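Notes for the Joststead evening, second half. Slot is 20 minutes plus questions. Keep water on the lectern and go slowly over the treaty part, I always rush it.

**Start with the river**

Don't start with the court. Start with the river! Two towns, Jedholm on the north bank and Joststead on the south, one bridge, and a line on a map that follows "the middle of the main channel". Lovely phrase, sounds solid, and then remember that the river moves. It has been shifting south for as long as anyone has measured it, and the old channel is now a reed bed with cows in it.

Ask the room: if the river moves, does the border move with it? Hands up. (Usually an even split. Enjoy it, let them argue for a minute.)

**What the old treaty says**

- Slow change: the line follows the water.
- Sudden change, such as a flood cutting a new course: the line stays where it was.
- Nothing at all on what counts as slow. I love this. The whole quarrel lives in that gap.

Read the clause out loud, twice. It is only 6 lines long and people enjoy hearing the real wording.

**The Lambert flats**

This is the bit of land everyone is cross about. 2,000 people live there, most of them on the south side of the present river and the north side of the old one. They pay tax to one country and get their post from the other. School buses run from both. If someone in the audience is from the flats, stop and let them talk, they will be better than me.

The northern government says the great flood did it in one night, so the land is still theirs. The southern government says the flood only finished what 60 years of silt had begun. Both have good maps. Show how the same survey turns up in both sides' papers, with a different page folded out!

**The agreement**

Signed in May, in private, by two ministers. It gave the flats to the south in return for fishing rights and shared use of the bridge. Be fair here. It was a sensible trade in many ways, and relations between the two capitals were better that summer than they had been in years.

The trouble was how it was done. The northern constitution says no territory can be given up without a vote of parliament. The ministers said they weren't giving anything up, they were "recording" where the line already lay. Pause after "recording". That one word is the whole case.

**Into court**

People on the flats brought the case themselves, with a lawyer from Jedholm working for nothing. Three questions, keep them short:

1. Can a court look at a treaty at all, or is that for the government alone?
2. Is recording a border the same as changing it?
3. Who has to prove it?

On the first, the court said yes, if the constitution itself sets the limit. Huge moment. On the third it said the ministers had to prove it, as they held the papers. After that the second question more or less answered itself, and the agreement was struck down.

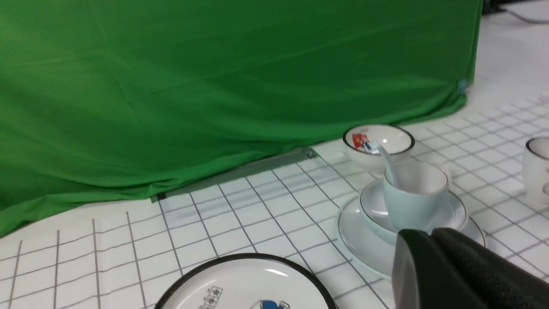 Then what? The government appealed, of course, and parliament began its own debate before the appeal was heard, so for a while there were two bodies working on the same question and taking no notice of each other. Explain this carefully. People tend to think a ruling ends things, and the months after a ruling are my favourite part of any border story.

Mention the Fitlow crossing too, a day's drive upstream. Same treaty, same moving river, and hardly a cross word, as the two councils there sit down every spring and walk the bank together. They've no legal power to do it. They just do, and then both capitals quietly copy the result on to their maps.

**If time is short**

Drop Fitlow before you drop the three questions. Never drop the clause.

**Likely questions**

- *Could it go to an international court?* Yes, if both sides agree, and so far only one has.
- *What do the people on the flats want?* All sorts of things! Many want to stay northern, some don't mind as long as the bridge stays open, and a good number would like a dentist.
- *Where can I read the judgment?* Reading list is on the back of the handout. The dissent is shorter than the main ruling and very readable, so send them to that first.

Hand the bridge timetable back to the library desk on the way out.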